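Town & Around | Small Business

Kariuki Street Fabric Shop Reopens Saturdays

Good news for anybody who sews around here! Clondura, the fabric store on Kariuki Street, is going back to Saturday hours starting August 1, and I for one have a curtain project that's been sitting in a bag since April.

The store dropped weekends last year when the rent went up, and I figured that was that. But they've moved the cutting counter into the old Pesent shoe store next door (bigger windows, much better light), and there's room now for up to 39 people at the Saturday classes.

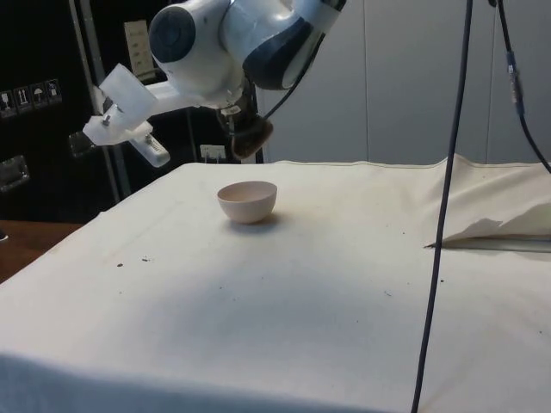 Classes run two hours and cost $39, with thread included. I signed up for the zipper one, wish me luck. The remnant bins are staying too, still $2 a piece, and the Ratar bus stops right out front if you don't want to fight for parking.

Doors open at 9.

Posted Monday, July 27, 2026
172 shares | 2 comments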